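Teleop demos for RAM and board removal: gripper drifts sideways at contact
Posted November 2, 2020 by Fandcombe

I'm recording demonstrations for a PC teardown task. The tower lies on its side on a slatted table, and I drive the arm from a leader arm in the next room. Free motion is fine. Once the fingertip touches anything near the CPU socket, the tool slides off to one side and the demo is useless. Stiffness is 4000 N/m on all three axes. I have 80 demos and kept 60.
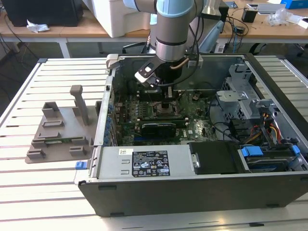
Molton
Stiffness is too high. Drop x and y to 370 and leave z alone. At 4000 a small lateral offset on the leader turns into a large side force, and the tip has to go somewhere. Also check the wrist cables. If they drag on the case wall they pull the tool — you will see it in the torque log before contact.

Flindoretti
just hand guide it, way easier

Fuchs
Hand guiding works for the approach, but your hand force ends up in the wrist readings, so I would not use it for the contact part. Molton's numbers are sensible. Re-zero the force sensor above the socket before each descent, and scale leader motion down for the last stretch. Throw out the old demos — mixing two stiffness settings in one set gave me a policy that hesitated at contact.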